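Speaker notes: contract years and older players
Evening session, October, Odesley clubhouse
Talk length: 50 minutes with questions. Skip the bracketed bits if the start is late.

OPENING

Thanks to Yayra Kyei for the invitation. Say it before the lights go down, because last time I forgot and she mentioned it for a month.

Start with the question everyone in the room has an opinion on. Your captain is 33, his deal is up in the summer, and he has had a very good autumn. Do you give him two more years?

Ask for hands. Wait. Most people will say yes. Ask who would say yes if he'd had the same autumn with two years left on the deal. More hands should go up. Ask why, and don't help them.

What I want out of this: people believe a player in the last year of a deal tries harder. I used to believe it too. I'm now a good deal less sure, and I'd like to spend the evening on how thin the evidence is.

PART ONE: THE CONTRACT YEAR STORY

The story as it's told in every bar. Player sees the end coming, gets fit, scores goals, signs, gets fat. Everyone can name one. Let them name a few.

Then the problem. We remember the ones who fit. The forward who had a poor final year and dropped down two divisions does not get a story told about him. He's selling conservatories, or he's coaching under-twelves, and he isn't in anyone's sample.

Second problem, and slow down for this one. The ones who get new deals get them after a good spell. A good spell is partly skill and partly a ball coming off someone's shin. The next spell is likely to be more ordinary whatever the man had for breakfast. You don't need laziness to explain it.

[Bracketed: dice demonstration. Takes four minutes. Only if they look awake.]

Tetteh Sowah will probably object here. His line is that he played with men who "switched off the day the ink dried." I take that seriously, he was in the dressing room and I was not. But ask him how many he thought had switched off while they were winning. People tend to spot switching off when the results go bad.

PART TWO: WHAT OUR OWN RECORDS SAY

Say plainly that this is a small set. Ohemaa Akolgo went through the league's old yearbooks and pulled some 100 cases of outfield players over 30 who signed a new deal with the club they were already at. I checked a portion of them by hand and found mistakes, most of them mine.

Points to make:

Minutes played went down after signing. Of course they did. They were a year older.

Minutes also went down for men of the same age who were in the middle of a deal. The gap between the groups was small, and I would not bet my lunch on it.

11 of the players barely featured at all in the season after signing. When Ohemaa read the match reports, nearly all of those were injuries. A knee does not know what the wage is.

What the records can't tell us: effort. We have minutes, goals, cards. Anyone who claims to see effort in those is selling something. Which brings me to the next part.

PART THREE: THE PRODUCTS

Be fair here. Abbas Akbari uses Allo with his squad and he is no fool, and he'll be sitting in the second row.

Allo gives each player a number at the end of a week. The club is told that it shows "readiness." I asked what went into it and got a brochure. I asked again and got a longer brochure. Abbas finds it useful for deciding who trains on a heavy pitch, and I have no quarrel with that. My quarrel starts when a board member puts the number on the table during contract talks. It wasn't built for that, as far as I can find out, and I have not seen anyone test it for that.

Same goes for the Weerasinghe curve, which some of you will have met on a coaching course. It's the one with the hump in the middle and the slope at the right. It is a nice curve. Ask whose careers went into it. If the players at the right-hand end are only the ones good enough to still be playing, then the slope is too gentle, and every 34-year-old on it looks like a safer bet than he is. This cuts against the old player, and I'm saying so because people have me down as being on the old player's side. I'm on no side. I want to see the working.

Pause for water.

PART FOUR: "HE'S GOOD IN THE DRESSING ROOM"

The hardest part. Expect noise.

Every club that keeps an older player says it. Every club that lets one go says the group needed a fresh voice. Both get said by the same people, sometimes in the same summer. I don't think they're lying. I think the phrase is what you reach for once the decision has been made.

Use the Ustedetti case. Three senior men kept on, on the grounds that they held the place together. Club had a bad winter. The same three were then described in the local paper as a clique. Nothing about them had changed except the table.

Could leadership be real? Yes, and I'd guess it is. Weronika Kaczorowski has run a women's side for long enough to have views, and hers is that you can tell by what the younger players do when the captain is out with a strain. I like that as a test. It's at least something you could write down in advance and check. Give her the floor here if she wants it, two minutes, and she will take five.

PART FIVE: WHAT I WOULD DO

They'll want an answer, so give one, with the warning that it's only a view.

Write the reasons down before the talks open. One page. Then look at the page a year later.

Decide in the summer before the last year, when he hasn't just scored a hat trick on television.

Pay for appearances where the player will wear it. Plenty won't, and I wouldn't either.

Do not put "if he deserves it" in front of a reporter. It means nothing, and he has to walk into training the next morning having read it.

[Bracketed: story about the goalkeeper and the car park. Drop if any of the old board are in.]

LIKELY QUESTIONS

Are goalkeepers different? Probably. We left them out because there were too few.

What about one-year deals as a rule for everyone over 30? Simple to run, and I can see why boards like it. It also means your best older players leave a year early to whoever offers two. I don't know how the sums come out, and I doubt the clubs with that rule do either.

Does the contract year effect exist or not? It may. If it does, it's smaller than the talk about it. Don't get pushed further than that.

Ask Ohemaa to stand up so people can find her about the yearbooks. Copies of the tables are by the door.
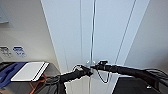

Two grippers at the cabinet doors.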